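Reading Habits in the Powell Dorm
Shirin Ansari and Rocío Sotomayor

1. Background
We wanted to know if students still read for fun during the term. Most earlier class projects looked only at assigned reading.

2. Method
We gave a paper survey to 100 students in December. It asked what they read, when, and where they got it. 40 of them also kept a reading log.

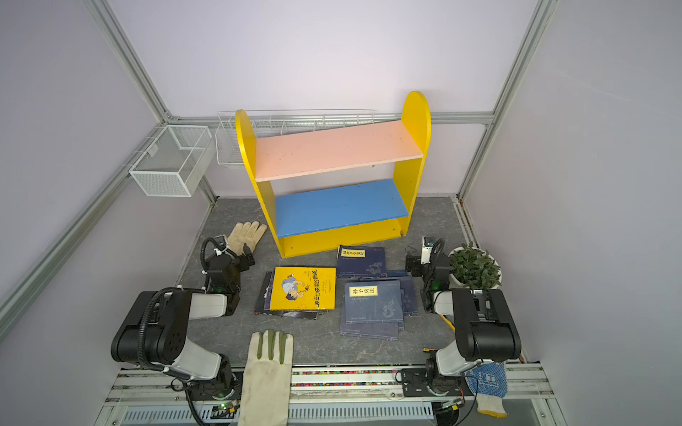

Figure 1. Small bookshelf with a pink and a blue shelf.

3. Results
Students who kept a log read 30 minutes a day on average. Most read at night. Paperbacks were more popular than e-books, mainly because of price. 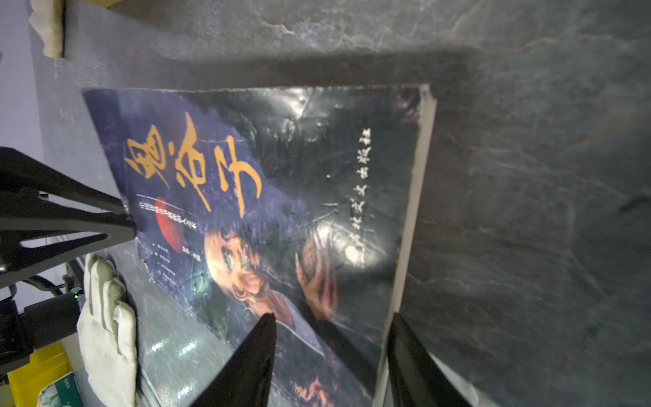

4. Limits
All answers came from one dorm, and first-year students were overrepresented.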